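**Toy kitchen set: keep the loose pieces or not?**

**gendow_g** - post 439

Sorting out the play kitchen before my niece gets it in February. It's the kind with a small stove, red on the lower front with a cream top, plus a silver pot and a black frying pan. I want to cut it down to what she'll use. The stove and the pot stay for sure. 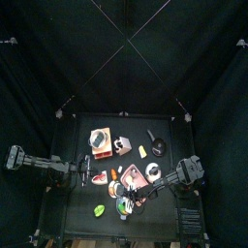 The pink tray I'm less sure about. Small pieces get put in it and then end up all over the floor. I'd also drop the cheese wedge.

**Bjarke Eskildsen**

Keep the tray. Ours held up to 2 plates' worth of play food and saved a lot of picking up.

**trototus**

Disagree. A shoebox with a lid works better. Trays get tipped.

**Bjarke Eskildsen**

A lid means the kid asks you to open it every time.

**trototus**

Mine managed fine at three.

**Giuliana H.**

Don't drop the cheese. Mine put it in the pot every day for a year - that was the whole menu.

**gendow_g**

OK, cheese stays. I'll send the tray too and her parents can decide.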